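Residents > Koskela House > Kitchen group > Minutes

Koskela House kitchen group
Minutes of the meeting held 16th June, ground floor kitchen

Ville Karppinen chaired. The notes from the last meeting were accepted with one change: the shelf liner came from Lodden and was paid for out of the kitchen fund.

1. Fridge and freezer
The left-hand fridge has been cleared and wiped down. Unlabeled food goes out every second Friday, starting in August. The freezer drawer is still sticking and should be pulled with both hands until the new runner arrives.

2. Containers
We went through the shared food containers. Lids and bases are to be stored together from now on – stacking them apart has cost us too many lids. Clear ones stay on the middle shelf, where people can see what is in them without opening everything.
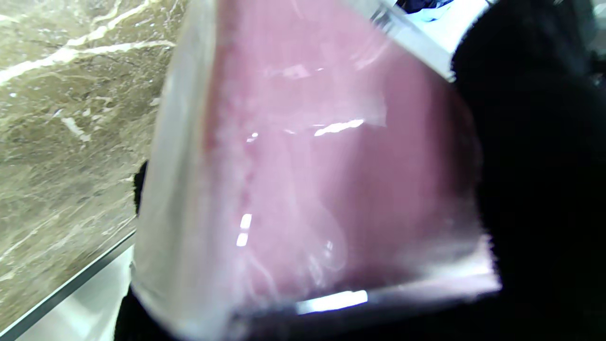
Can leftovers stay in a shared container overnight?
They can stay for two nights if there is a name and a date on the lid. After that, please move the food to your own box and wash the shared one.

3. Spending
The fund stands at 600. A quote of 540 from Brultport for new wall shelves was discussed and put off, as it would leave almost nothing for repairs. Agreed to spend up to 20 on labels and two marker pens. Ville will buy them.

4. Other business
The drying rack is too small for weekends. Two people offered to look at prices for a wider one. The window over the sink does not close fully and has been reported again.

Next meeting in August, same room – date to go up on the fridge door.

4 comments | 2 shares

Recent items
Bin days and recycling
Koskela laundry room rota
Grerkura storage lockers: how to sign up
Minutes of the garden meeting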